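Why Is a Towel Bumpy?

Get your nose right up to a towel and it stops looking like a towel. It looks like hills. Fuzzy ones.

The fuzz is made of loops, packed close together. Flat cloth has a front and a back. Each loop adds extra sides, and water can cling to every one – so a loopy towel drinks up more of your bath than a bedsheet would. (Please don't test this with your bedsheet.)

Green loops, very close up:

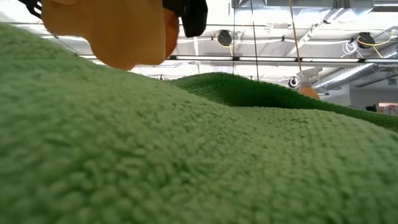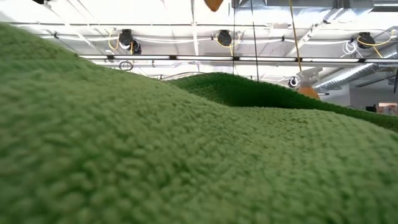 Try It Yourself

Put 2 drops of water on a towel and 2 on a T-shirt. Watch which drops vanish first. Then hang up the towel. Yes, you.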